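Section 4. Laying Out the Grerdale Table Kitchen

By now your table is standing on its own legs and you have wiped the top with a damp cloth (see Section 3 if you skipped ahead, we all do). Setting out the pieces is the pleasant part, and children are usually glad to help with it, so please don't feel you have to finish before they wake up from their nap!

1. Open the box marked Emska and take out the paper bags one at a time. The larger cooking pieces are packed at the bottom, underneath the card divider, and they come out more easily if you tip the box on its side.

2. Wash everything that will hold play food in warm water with a little dish soap. Dry it well with a soft towel, and give the holes of the colander a good shake over the sink.

3. Set the toaster oven down first. It takes up the most room, and it is much nicer to arrange the small things around it than to move them all again later. Leave enough space for the door to open the whole way.

4. Put the colander and the measuring cup next to each other where little arms can reach them.

5. Add the plate and the bowl, and then let your child choose where the food goes.

Note: If a piece is missing, write to the Ostapchuk parts desk in Grotutville and give them set number 873. Spare food pieces are listed under number 767.

Note: The tabletop should be wiped down, never soaked. Dry any water that gathers near a screw hole.

Caution: The oven in this set is for pretend cooking only. Do not put real food, candles or anything warm inside it.

Caution: Keep the paper bags and the card divider away from babies. The table will hold up to 20 kg spread evenly, and it should not be used as a step or a seat, however tempting it looks next to the cookie shelf.

6. When playtime is over, put the food back into its bag and store the larger pieces on top.

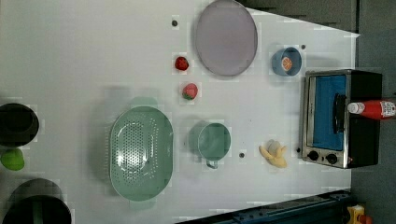
Every family ends up with its own way of laying the table, and you are very welcome to change ours as often as you like. If you would like somewhere to begin, try a breakfast. The big plate can wait empty with a pair of strawberries beside it, the orange slice fits in the little blue bowl, and the banana can lie partly peeled near the toaster oven. The ketchup bottle can rest on top of the oven, though for a younger child we suggest moving it down onto the table, where it is easier to pick up.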